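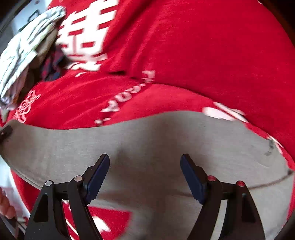 Our tutor's first remark was that a cloth only counts as folded if somebody else can pick it up and it stays folded. We wrote that down and used it as the test for the rest of the project.

Folding and Storing Household Cloths
Group 2, Textiles in the Home, project report

1. What we set out to do

The store cupboard in the Prindby teaching room had become hard to use. Cloths were put back in whatever state people left them, and the thin ones slid off the thick ones. We wanted a folding method that a new student could follow without being shown, and a shelf order that would last a whole term.

2. Materials

We worked with cloths already in the cupboard. The two we write most about are a grey felt-like one and a red one printed in white with the double-happiness character, the sign used at Chinese weddings. The grey one has a matte surface and a thin dark stitched seam. The red one was used as the ground layer, with the grey on top of it, as the print makes it easy to tell which way round the cloth is lying.

The folding table was 77 cm deep, so the larger cloths had to be turned once during folding. Storage boxes were the Sandano type with a flat lid. The cupboard budget was 555 crowns and we spent it all on boxes and labels from Hubáček.

3. Method

Each cloth was laid out flat, smoothed from the middle and folded in half lengthways, then in thirds. A seam was always kept on the inside. Printed cloths were folded with the print outwards – this was decided late, after we had done most of the plain ones.

We also tried rolling. Rolled cloths took less time but came undone when the box was moved, so they failed the tutor's test.

4. Results

Thirds worked for the thinner cloths. Felt was more awkward. It springs back at the fold, and we ended up folding it in half twice and putting it at the bottom of the box with other cloths on top. The creases in the red cloth were still there after a week under the felt, and we had not allowed for that.

The Dusia label sheets stuck well to the boxes but not to the shelf edge. We used card tags there instead.

5. What we would change

The table should be deeper, or two tables pushed together. We would sort by thickness before folding anything, and keep printed cloths in a box of their own. The cupboard list is filed in the teaching room under number 1371, and the last two shelves still need to be added to it.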